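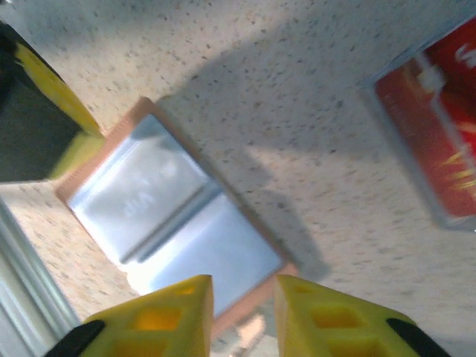

A flat rectangular case with a copper-tinted border on a speckled beige surface.

Speckled countertop

A speckled countertop is a horizontal work surface whose face shows small flecks of one or more contrasting colors scattered over a lighter or darker ground. The term describes an appearance and does not identify a material. Speckled surfaces are made from natural stone, terrazzo, engineered stone, solid surface sheet, decorative laminate and poured resin, and the same general look may be obtained in any of them. They are found in domestic kitchens and bathrooms, in classrooms and laboratories, on shop counters, and on freestanding tables and desks.

Beige and cream grounds with gray, brown and tan flecks form the most common group. In the trade these are often called neutrals, and they are sold under names that suggest sand, oats, shells or river gravel. Surfaces of this kind came into wide household use in the second half of the twentieth century.

Terminology

The words "speckled," "flecked," "salt-and-pepper" and "granite-look" are used loosely and overlap in catalogs. Where a distinction is made, a fleck is a single visible particle or printed mark, a speck is a fleck too small to show a definite shape, and a chip is a particle large enough for its broken edges to be seen at arm's length. The background between the particles is called the ground, or in cast materials the matrix.

"Terrazzo-like" and "granite-like" refer to the look only. Terrazzo proper consists of chips of marble, glass or other aggregate set in a cement or resin binder and then ground flat. Granite is a crystalline rock in which no binder is present. A printed laminate may imitate either.

Materials

Granite. In natural granite the flecks are crystals of different minerals. Quartz appears gray or glassy, feldspar white, pink or cream, and mica and hornblende dark brown to black. Grain size depends largely on how slowly the rock cooled. Fine-grained granites give an even speckle, and coarse ones a blotched pattern that varies from slab to slab.

Terrazzo. Cement terrazzo is usually cast for floors, but thin precast slabs have long been used for counters and windowsills. Resin terrazzo can be poured thinner and takes brighter colors.

Engineered stone. Crushed quartz or other mineral is mixed with a polyester resin and pigment, pressed under vibration and vacuum, and cured. The size of the crushed particles is controlled by sieving, so that a pattern may be repeated closely from one batch to the next. Cutting and grinding the material releases fine silica dust, and shops that work it are expected to use wet methods, extraction and respiratory protection.

Solid surface. Acrylic or polyester sheet is filled with a mineral powder and colored with small plastic granules. The pattern runs through the full depth of the sheet, and shallow scratches can be sanded out. Joints are made with a color-matched adhesive.

Decorative laminate. A printed paper carries the pattern beneath a clear wear layer, and several sheets of treated paper below it give the laminate its body. The finished sheet is glued to a board. It is the cheapest of the group and the lightest. Damage that passes through the printed layer cannot be polished away.

Resin coatings. Old counters are sometimes refinished in place with a colored base coat, a scatter of vinyl or mineral flakes, and one or more clear coats. Results depend heavily on preparation of the old surface.

Pattern and color

Manufacturers describe a speckled pattern by the color of the ground, the colors of the flecks, the range of fleck sizes, and density. Density is the share of the face taken up by flecks. Low-density patterns read as a plain color from across a room. High-density patterns read as a blend, and a surface with a cream ground may appear tan or gray when enough dark particles are present.

Designers generally recommend viewing a large sample in the room where it will be installed. Small chips sent by mail seldom contain enough flecks to show the pattern fairly, and showroom lighting is often brighter than that of a kitchen. A strong light striking the surface at a low angle reduces the contrast of pale flecks and can hide them altogether on glossy finishes, while the same flecks remain plain in the shaded part of the counter. Matte and honed finishes show less of this effect.

Patterned surfaces conceal crumbs, dust and minor staining. The quality is valued in busy kitchens and is also the subject of a standing complaint, as spills may be missed during cleaning. Small pale or transparent items, among them contact lenses, screws, beads and seeds, are difficult to find on a densely flecked counter. Workshops where small parts are handled often lay a plain mat over the surface for this purpose.

Edges and joints

A countertop may be finished with a square, eased, beveled or rounded edge. In through-colored materials the flecks continue over the edge without interruption. On laminate the edge is covered with a separate strip or formed by bending the sheet over a curved board, a method known as postforming. Printed edge strips rarely match the flecks of the top exactly, and a strip in a single color taken from the ground is often preferred.

Joints are less visible in speckled patterns than in plain or veined ones. Fabricators place them away from sinks and cooktops where possible. With coarse-grained granite, adjacent pieces are cut from the same slab.

Objects on speckled surfaces

The visual behavior of a speckled ground affects how tableware and small goods look when placed on it. Solid blocks of color stand out clearly. Tan, cream and gray objects tend to merge with a beige ground unless they cast a shadow or have a distinct rim. Retailers who display small goods on neutral counters commonly pair strong colors such as magenta and blue with a metallic stand for that reason.

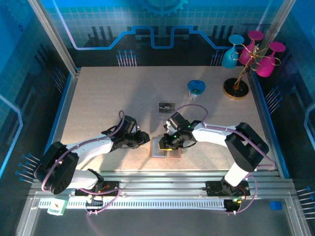 Speckled beige tabletop with a small square tan tray, a blue-lidded cup, and a gold wire stand holding one light blue and two magenta pink goblet-shaped cups.

Wire stands with a weighted or broad base are well suited to stone and stone-like tops, although bare metal feet may mark a softer surface. Felt or cork pads are widely used. Cups and goblets stored upside down directly on a counter can trap moisture against it, and a stand or a raised rack keeps the rims clear. Shallow trays serve to gather keys, coins and other loose items, and confine drips from bottles.

Reflective articles such as metal-faced cases and polished lids may pick up the color of the counter below and of lamps overhead. Photographers of catalog goods often treat a speckled top as a background in its own right, and choose fine, low-density patterns so that the flecks do not compete with lettering.

The Rellia pattern

A beige speckle known as Rellia is among the patterns most often cited in regional building literature. It was developed at the Pludmont works by the pattern designer Makis Pappas, who had earlier drawn floor tile for the Varma company. Pappas prepared the design by scattering ground stone over sheets of cream card and reducing the result photographically. According to the works' own records he made 40 trial sheets, of which 4 were kept for production.

The first run, issued in February, amounted to 2,000 sheets and went largely to school science rooms and hospital pantries. A version with larger brown flecks, called Vetora, followed. It sold less well in homes but stayed in the contract range for 30 years. Pludmont later offered the original pattern in solid surface sheet, and the two materials can be told apart at the edge, where the laminate shows a dark line beneath its face.

Surviving Rellia counters vary noticeably in tone. Sheets installed near windows have yellowed, and some owners take the warmer color to be the original one. Offcuts stored flat and in the dark are regarded as the better guide when a match is needed.

Care

Routine cleaning for most types consists of washing with a mild detergent and warm water, rinsing, and drying with a soft cloth. Natural granite and cement terrazzo are porous to some degree and are usually sealed; the seal is tested by leaving a few drops of water on the surface and watching for darkening. Acidic liquids such as vinegar and lemon juice etch the marble chips in terrazzo. Bleach may discolor resin-bound materials on long contact.

Hot pans should be set on a trivet. Granite tolerates heat well, but sudden local heating can crack it, and resins scorch or whiten. Laminate may blister where the glue beneath it softens. Cutting directly on any of these surfaces is discouraged — on the harder ones the knife suffers, and on the softer ones the counter does.

Chips in granite and engineered stone are filled with tinted resin. The repair is easier to disguise in a speckled pattern than in a plain one, and a skilled finisher may add individual flecks with a fine brush before the last clear layer.

See also

Backsplash
Formica
Kitchen cabinet
Terrazzo
Tile
Worktable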